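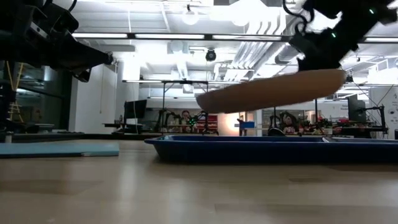 Keep the planner boring

Most of the arguments I have had about robot software in the last few years come down to one question: how much should the learned part of the system be allowed to decide? My view has moved over that time, and I want to set out where it has ended up. I think a learned policy should handle the last few centimetres of a task, and that plain, old, readable code should handle nearly everything else.

I work on the control side of a small team. We build software for pairs of arms working over a table, mostly on jobs that involve picking something up and putting it in or taking it out of a container. Our stack is called Nastik. It is a task planner, a motion planner, a controller and a set of logging tools, and it is not clever. A learned policy called Vida sits inside it and is called when the gripper is close to an object.

Take a long loaf held over a tray. Someone who has never tried to program this will assume the hard part is recognising the bread. It is not very hard. A baguette shape against a dark blue tray is about as kind a picture as a camera will ever be given. The trouble starts once the loaf is in the gripper. If you hold a long thing near one end, the other end drops a little, or swings, or turns. The planner had a neat box round the loaf when it was lying flat, and now that box is wrong. The far end may be several centimetres lower than the software believes it is, and the rim of the tray is exactly the sort of thing it will hit.

There are two ways to deal with this. The first is to show the policy a great many examples and let it learn to lift high enough. The second is to measure the tilt after the grasp, update the shape attached to the gripper, and plan again. We did the first for most of a year. It worked well enough to be encouraging, and then we changed the tray for one with a taller rim and it stopped working. The policy had learned a height. It had no idea what the height was for.

The second way took one person 3 weeks. After every grasp the system now takes a fresh look, fits a line through the held object, and replaces the old box with one that matches. If the fit is poor it makes the box bigger. That is all. We have since run it with 27 different objects and have not had to touch the code for any of them, although two needed a slower lift.

I don't tell this story to say that learning is no good. The grasp itself used to be the worst part of our system. We had pages of rules about approach angles and finger widths, and every rule had an exception. Vida replaced all of that, and I was glad to delete it. Soft, uneven, crusty things do not fit rules. Contact is messy and a policy copes with mess far better than I can with a list of conditions.

What I object to is the step people take next, where the grasp works so well that they hand over the whole job. Moving an arm across a table through free air is a solved problem. So is keeping a second arm out of the way of the first. There are good planners for it, they run quickly, and when they fail they say so. A planner that returns "no path found" at four in the afternoon has saved you an evening. A policy in the same spot will return a motion of some kind, because returning motions is all it does.

The second arm deserves a word here. In a two-arm cell there are long stretches when one arm works and the other holds nothing. It is tempting to treat the free arm as if it were not there. Our first version of Nastik did this, and parked it at a fixed pose. Then someone moved the tray, the fixed pose was suddenly in the way, and we spent a morning looking for a fault in the camera calibration that did not exist. Now the free arm is an obstacle like any other, and it is planned for at every step, even when it has not moved for 20 minutes. The cost in planning time is small enough that I have stopped measuring it.

The usual reply to all this is that hand-written structure does not scale. Every new task needs a new plan, somebody has to write it, and a large enough policy would make the whole lot unnecessary. A friend at Prinance, who build a product called Nova on exactly that idea, puts this to me every time we meet. I take it seriously. Nova does things that I could not easily write down, and it goes from one task to another with less effort than we need.

But I have watched what happens when it goes wrong, and the answer is always more data. A failure on the third step of a job leads to a week of collecting examples of the third step, followed by training, followed by finding out whether the first step still works. When ours goes wrong I open the log, find the call that failed, and see what it was given. Most faults take me less than an hour to place. Fixing them can take longer, but I know which file I am in.

That matters more for a small team than for a large one. There are 5 of us. We can't afford a system that only improves when it is fed. We need one where a person can read the plan, change one number, run it again and understand why the result is different.

Logging is the part I would defend hardest if I had to give up the rest. Nastik writes down every estimate it makes, including the ones it throws away. The files are large and dull and we keep them for a month. If you are starting a project like this, write that before you write the planner, and put the grasp check in at the same time.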